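Fliltel Office of Household Services
The following thread sets out changes to the kitchenware lending service in the Edel and Sugawara districts. Residents are asked to read to the end before contacting the desk. 1/19

2/ The service lends bowls, pans, baking sheets, serving dishes and small table appliances to residents of the two districts. It remains free of charge. A library card or a utility bill is accepted as proof of address.

3/ In the past lending year the service recorded 1446 loans. Serving dishes and large stockpots made up the greater part of them, with the heaviest demand in the weeks before the winter holidays.

4/ The standard loan period is now 15 days. It was previously one calendar month. Loans already in progress keep their original due date.

5/ A resident may hold up to five items at one time. A pot and its lid are treated as one item. A set of nesting bowls is also treated as one item and must be returned as a set.

6/ Renewals may be requested once, by phone or at the desk, provided no other resident has reserved the item. Renewals are not accepted by reply to this account.

7/ Items should be returned clean and fully dry. The desk will not accept cast iron that has been put through a dishwasher without first inspecting it. Rust on the cooking surface is recorded on the borrower's card.

8/ Several residents have asked what "clean" means for baking sheets. Brown staining from ordinary use is acceptable. Grease that comes off on a paper towel is not.

9/ Knives, graters with loose blades, and pressure cookers are no longer lent. Pressure cookers were withdrawn in February following a review of missing gaskets. Donations of these items will be declined at the desk.

10/ Glass dishes continue to be lent. Please do not move a glass dish directly from the freezer to a hot oven. Three casserole dishes with hairline cracks have been withdrawn from the Edel shelves.

11/ Borrowers with food allergies should note that the service cannot guarantee that any item has been free of contact with nuts, wheat, milk or shellfish. Wooden spoons and wooden boards are therefore offered for sale at the spring clearance and are no longer lent.

12/ Opening hours. Edel: Wednesday, noon until 7 p.m. Sugawara: Wednesday, 9 a.m. until 1 p.m. The Sugawara desk is reached by the side entrance while the front steps are under repair — the ramp is not affected.

13/ The Zudlow drop box accepts returns at any hour. It is suitable for metal and plastic items only. Glass and ceramic items left in the drop box are treated as damaged until checked, and the loan stays open during that time.

14/ Bowls remain the item most often returned to the wrong district. Edel items carry a blue sticker on the base and Sugawara items carry a white one. Where the sticker has washed off, please tell the desk which district issued the loan. The receipt number is enough. 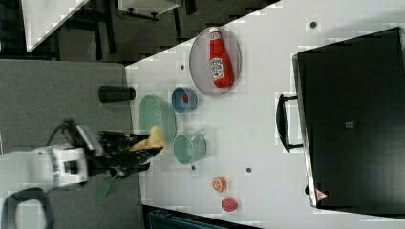 Reply from a resident of Sugawara: Could the stickers go on the receipt bag as well? Ours came off in the first wash, and I had thrown out the receipt by then. I ended up taking a mixing bowl to both desks. Also, does a bowl with a lid count as one item or two?

15/ In response to the above: a bowl and its lid count as one item, as with pots. The office will consider marking the bags. In the meantime, either desk can look up a loan by the borrower's name, and a lost receipt does not delay a return.

16/ Late returns. There is no fine. A borrower with an item overdue may not take out further items until it is returned or its replacement has been agreed with the desk. Reminders are sent by text message on the morning after the due date.

17/ Lost or broken items. Please report these as soon as possible. A borrower may replace the item with one of similar size and quality, new or secondhand, or pay the amount shown on the loan slip. Ordinary wear is not charged. Chipped rims should be reported even where the item is still usable.

18/ Donations are welcome at Edel only. The desk is currently short of muffin pans, colanders and large serving platters. It has enough mugs and cannot accept more until further notice. Nonstick pans are accepted only where the coating is unbroken.

19/ The full terms of lending are posted at both desks and may be requested in large print. Questions about a particular loan should be made by phone during opening hours, with the receipt number if available. Replies to this thread are read on weekdays — personal details should not be included in them.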